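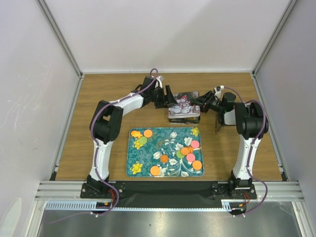

MINUTES OF THE HOUSEHOLD STORAGE AND PACKING GROUP

Held in the ground floor meeting room, Wargate House, at 2 p.m.

14 shares | 3 comments

Present: Tamsin Begay (Chair), Catalina Lucero (Minutes), and members of the Group as per the attendance sheet.

1. Apologies
Apologies were received from the Nolte branch, which had sent its comments in writing.

2. Minutes of the previous meeting
The minutes were agreed as a correct record, subject to one amendment. Under item 6, "biscuit tins" should read "tins of all kinds". The Chair signed the amended copy.

3. Matters arising
3.1 The shelf labels ordered for the Pirneo store had been delivered and would be fitted before the end of November.
3.2 The question of the spare key had not been resolved. Ms Lucero to write to the letting office again.

4. Decorated tins
4.1 The Group considered the handling of decorated tins, with reference to the rectangular tin on the wood-grain tabletop. Ms Begay reminded members that the current guidance dealt only with plain tins and cardboard boxes, and that decorated tins had been packed in different ways at each site.
4.2 It was reported that the Pirneo store held 241 tins at the last stock check. Of these, 13 had been set aside on account of scratched lids.
4.3 Members discussed whether tins should be wrapped singly. The Nolte branch had written in favour of a single sheet of tissue around each tin, with a card divider between neighbours. Ms Lucero observed that tissue had been found to stick to older painted surfaces when stored over the summer, and asked that a plain cotton cloth be considered for those items. The Chair noted that cloth was the more costly choice and would have to be washed.
4.4 It was AGREED that tissue be used for tins in general, and cloth for any tin whose decoration is raised or flaking.
4.5 It was further AGREED that:
- tins are to be held by the sides when moved, and never lifted by the lid;
- tins are to be set down well back from the front of the table before wrapping begins;
- lids are to be tied with flat tape, no adhesive tape being applied to any decorated surface;
- rectangular tins are to be packed upright, no more than nine to a crate.
4.6 A member asked whether the contents of tins should be listed on the outside of the crate. After discussion it was agreed that a slip inside the crate lid would be enough, with the crate number repeated on the outside.

5. Packing tables
5.1 The Group received a note from Itetmont on the condition of its tables. Two required new feet and one had a split along the back edge. The tables would remain in use until replacements could be found.
5.2 Members were asked to wipe tabletops with a dry cloth at the start of each session. Grit had been the cause of most of the marks found on the undersides of tins.

6. Supplies
6.1 Ms Lucero reported that 3,000 sheets of tissue remained in stock at Wargate. No further order was required this quarter.
6.2 Flat tape was running low. The Chair authorised the purchase of six rolls, in white.

7. Any other business
7.1 The Nolte branch had asked for a revised copy of the packing guidance. Ms Begay to circulate this once the wording at 4.5 had been added.
7.2 Members were reminded to return borrowed crates to the site from which they were taken.

8. Next meeting
To be held at Itetmont at 2 p.m., the date to be confirmed by the Chair.

The meeting closed at 3.25 p.m.

Actions
Spare key, letter to letting office: C. Lucero
Purchase of flat tape: C. Lucero
Revised packing guidance: T. Begay

3 comments | Share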